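2025-05-04

Bench 2, the arm with the Trirnik gripper. Writing this up while I still have it straight in my head, and so Hussam doesn't have to ring me again to ask what I did to his gripper.

Short version for anyone skimming: the gripper lost its "closed" signal in the middle of a run, the program decided it was holding something when it wasn't, and the arm went off to the drop bin and opened its fingers over nothing. Then it did it again. And again. No one hurt, nothing bent, but there's a safety bit further down that I want everyone who uses bench 2 to read, please.

Started the run right after lunch. The job was 60 picks of mixed small stuff off the gray table, same program Impi has been using, gripping force set at 30 percent. The first 14 went fine. Boring, even. I was sitting at the desk with my back half turned (yes, I know) and what I noticed first was the sound. Normally you get the little tick when the pads meet resistance and the motor lets off. Pick 15, no tick. The arm lifted anyway, swung over, opened, came back. Log says "object held: yes". I looked in the bin and there was no 15th thing in it.

I let it do two more because I wanted to see the pattern, and both times the fingers stopped well short of closing and the program was perfectly happy. So that's the fault: it stops early, and the early stop gets read as contact.

My first guess was the pads. We swapped the left one a while back and the two sides don't match anymore, so I thought maybe one was catching on its mount. Took the pads off, looked at the backs, put them on again. Nothing rubbing that I could find. Waste of a good while, but at least it's crossed off.

Second guess was the force setting, and here I got a bit carried away. I bumped it up to 71 percent just to see if it would push through whatever was stopping it. It did close properly, twice, and I was very pleased with myself! Then on the third try it stopped early again, same as before. So more force hides it some of the time and doesn't fix it. I've put it back to 30. Please leave it at 30, a bottle cap is no match for 71 and neither is a thumb.

After that I went to single steps. Jog down over the table, fingers open, stop, look, close, stop, look. Slow as anything, but you learn more in ten of those than in a whole automatic run. 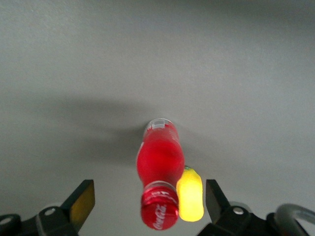
What I got out of the stepping is that the early stop depends on the wrist angle. With the wrist square to the table it closed all the way every time I asked. Rotate it toward the side where the cable loop gets pulled tighter and it started quitting early, not always, but often enough. Joonas came by and held the loop up with a pencil while I sent the close command from the desk – and it was fine. Let go of the loop, bad again. Held it, fine. I could have kissed that pencil.

So it's the cable, or more likely the connector at the wrist end of it. I unplugged it and one of the contacts looks dull and a bit pushed back compared with its neighbors. My theory is that the current reading jumps when the contact opens for a moment, and the controller takes the jump to mean the fingers have met something. I haven't proved that. Hussam knows the electrical side of the Trirnik much better than I do and he may well tell me I have it backwards.

Now the safety bit, and I'm not proud of it. When Joonas was holding the loop, his hand was inside the fence and I was at the desk with the arm live. Jog mode, slow speed, only the fingers moving, but live. Neither of us said a word about it, we just did it, and it was Sirkka walking past who asked who had the enable switch. The answer was that it was lying on the desk with a rubber band around it. I have no idea how long that rubber band has been there. It's in the trash now. A held-down enable switch is the same as having none at all, and if the wrist had dropped or someone had sent the wrong move, Joonas's hand was right there in the way.

So until we've talked it through properly:

Whoever has a hand inside the fence also has the enable switch in the other hand. If you need both hands, power off.

Anybody who finds a band, a clip or tape on that switch takes it off and tells Sirkka.

No automatic runs on bench 2 until the cable is changed.

I'd also like the program fixed, whatever the cable turns out to be. Right now "stopped early" and "holding something" are the same thing to it. Impi thinks we can check the finger gap after the lift and again before the drop, and throw an error if the number makes no sense for what we're picking. She did something like that on the Ovine job and still has the code somewhere. Would have caught this on pick 15 instead of leaving it to my ears.

Parts: we have no spare wrist cable. Eino says Pesonen may have one that fits, left over from the Vokow cell, but the plug might be the older style so I'm asking for a photo before they send it. If it's no good we order new and bench 2 sits until June, I suppose.

Left it powered off, key in the drawer, note on the fence. The run log is saved with "early stop" in the name. Picks after 14 are junk, don't use them for anything.

Still to do: check whether bench 1 has its cable routed the same way around the wrist. I think it does.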